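Keogh mesh chair on casters: review after a winter of daily use

I bought the Keogh from Givstead in January to replace a dining chair I had been working in for far too long. It cost $158 plus delivery. There was a cheaper one at $99 with no arms, and I nearly got that, but I lean on my right arm when I use the mouse and wanted somewhere to put it.

The box held the seat, the back, the legs, a bag of bolts and one hex key. The instructions are a single folded sheet. Putting it together took me most of an evening, mainly because I tightened the first arm all the way before starting the second and then the holes would not line up. Leave every bolt loose until the whole chair is standing, then go around and tighten.

Seat: wide, padded, square enough that you can sit with one foot tucked under you. The padding is firm. For the first week I thought it was too firm and looked up the return policy. It has softened a little since then and I can do a full morning without shifting around much. The fabric is black and picks up lint. A damp cloth gets it off.

Back: mesh, with a curved bar along the top. I like the mesh more than I expected to. The top bar is also the handiest thing to grab when you want to move the chair, and I move it a lot, as the room is small and does several jobs. The back does not recline. If you want to lean away from the desk and think, this is the wrong chair.

Arms: long, flat pads with rounded ends. They are hard. They don't go up or down, so measure your desk first. I use a standing desk, a plain white one from Wamside, and at my usual sitting height the arms clear it with very little to spare. Set the desk any lower and they knock against the edge.

Casters: good on a hard floor, noisy on tile. No brakes. My neighbor Vlastimil Štefanec has the same chair on a thick rug and says it barely rolls, so keep that in mind.

I tried an Ernix at a friend's office before buying. It has a softer seat and costs $308, and I did not think it was worth nearly double. Someone with a bad back might – the lumbar part was clearly better.

After this long the bolts have needed tightening once, on the left arm. No squeaks so far. I would buy it again at the same price. Four out of five, with the point off for the fixed arms.

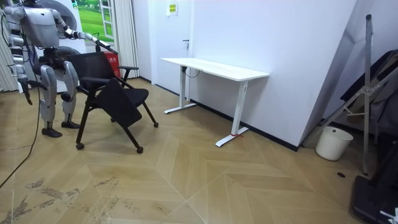
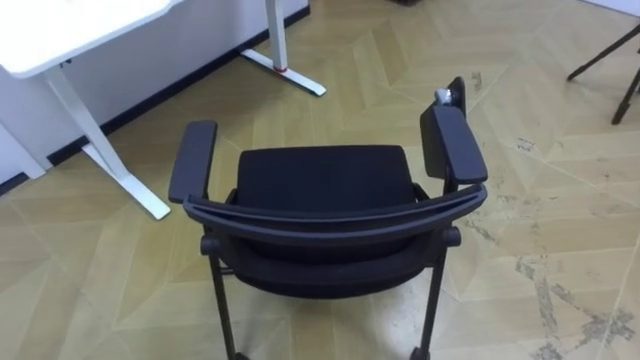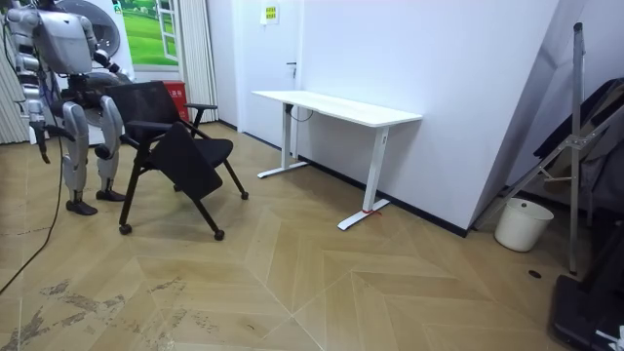
The black office chair with its mesh back, in all three photos.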